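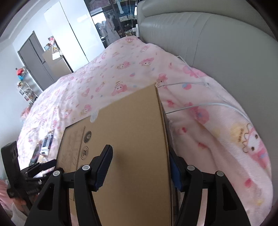 Fouad Tawfik painted his first army at a kitchen counter, using a brush meant for glazing pastry. The figures were 15mm, the paint was left over from a model car, and the blue coats came out closer to purple. He still puts them on the table twice a year.

His current project is larger. Trunwood is a river campaign set in a made-up duchy, with 33 regiments split between two sides and a map that covers most of a garage wall. Six players take part. Four of them live close enough to roll their own dice, and the other two send orders by email.

The rules are Mkhize, a set of 100 pages that Tawfik has cut down to 12. He dropped the weather tables first. Supply stayed in, and players complain about it more than anything else.

"If you don't make people feed their troops, they march everybody to the bridge on turn one," he says. "Then you have one battle and you're done."

The bridge in question is at Skultham, a town that has changed hands five times so far. Its buildings are cork and card on a hardboard base, and the church roof lifts off so a company can be placed inside. Tawfik built the town over two winters and says he would make the streets wider if he started again. A standard base of four figures gets stuck at the market corner.

By his own count he owns 2596 painted figures, all listed in a notebook by unit and year. He wants to reach 3000 before the campaign ends. Most of what remains is Bultus cavalry, and he does not enjoy painting horses. He does them ten at a time, browns first, and leaves the grays for last.

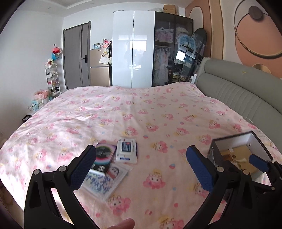

A bedspread printed with pink characters in little yellow crowns.

The next full game is set for 17/05/2026, with the eastern army holding the town and short of bread. Tawfik will umpire. He expects the crossing to take up the morning and the fight for the church the rest of the day. The email players have until the night before to get their orders in, and one of them has already asked for more time.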